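Snack and water tables come to the Irnum building

The ground floor of the Irnum building in Dutlow has something new to offer anyone who has ever skipped lunch: free fruit and free water, all day, for everyone who works there or is just passing through. The snack tables opened this month and people are already planning their breaks by them!

The idea came from Ayana Woldemariam, who runs the front office and has wanted to do this for years. She got tired of watching people walk to the gas station on Hovland Road for a bag of chips at three in the afternoon, when there was a perfectly good ground floor sitting right under them. The building owners said yes in July, gave her a budget for the first season, and let her choose the furniture herself.

"I wanted it plain," she said. "You come down, you take an apple, you drink some water, you talk to whoever is there. If it looks like a fancy cafe, people think they have to buy something."
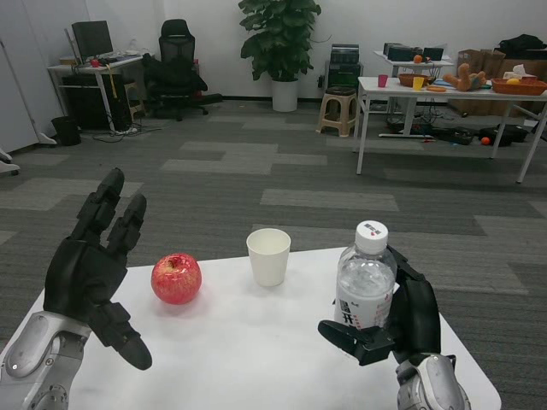 Fruit was the easy part. The first order was 600 apples, from an orchard outside town that was happy to deliver by the crate, and Woldemariam had tasted four kinds before she settled on one that stays crisp out of the fridge. They're lovely to look at, too, red with streaks of pale yellow, and next to a plain white paper cup and a bottle of water they make about the simplest snack you could ask for. Pears will join them when the season is right, and there has been a strong campaign from the third floor for clementines.

Water took more thought. Some people like a bottle they can carry back upstairs and some only want a few mouthfuls before a meeting, so the tables have bottles and cups both. Anyone who brings their own mug is very welcome to use it, and there is a sink by the back stairs for rinsing. Empty bottles go in the recycling bins next to the elevator, where a second bin has been added to keep up. 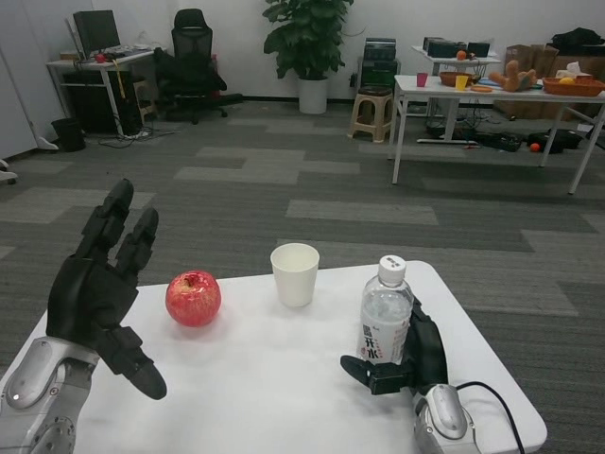

The numbers so far are great. In the first two weeks the tables went through 1236 bottles of water, well past what had been ordered, and a rush delivery had to be squeezed in before the second weekend. The sign-up sheet for the snack newsletter (yes, there is a snack newsletter, it's called Fludunance, and it's a lot of fun) has 261 names on it. The latest issue has a recipe for baked apples with oats and a very heated letter about whether you should eat the core.

What has pleased Woldemariam most is who turns up. The accountants from the top floor had hardly met the people from the print shop, and now they stand around together in the middle of the morning talking about their gardens. One group has started a walking club that leaves from the tables at noon.

The tables are open from 8 a.m. to 6 p.m. Visitors can help themselves without signing in. Suggestions for the fruit order can be left at the front office, and the next order goes in at the end of the month.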